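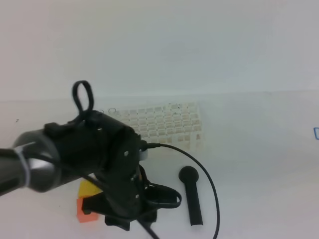

Lecture notes, unit 5: From the camera to a motion
Hrefna Þrastardóttir

5.1 Two kinds of view

In the lab we use a fixed view and a wrist view. The fixed view keeps the same transform to the table during the whole run, so we calibrate it once. For the wrist view, the transform changes with every joint command, and we must read the joint state with the same time stamp as the image. The Kisotar driver keeps the last 1,000 joint states in a buffer for this purpose.

5.2 Obstacles for the planner

A test tube rack is given to the planner as one closed box. Clear tubes are difficult for depth sensing, so we add their height to the box by hand. Foam cubes are separate objects and may be grasped.
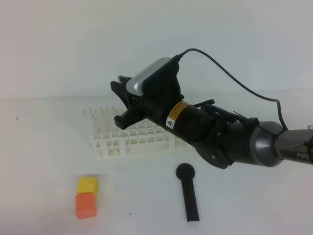

5.3 Masking the gripper

In the wrist view, parts of the hand cover the border of the image. Apply the mask before segmentation. Points outside the table plane are also removed. The planner then gets at most 2,000 points per image.
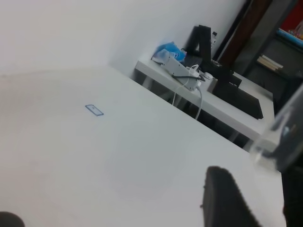

Figure 3. Wrist view with a gripper finger at the bottom edge.

Exercise. Write the mask function in Sinow and test it on your own log. If the server answers 404, check the name of the log first.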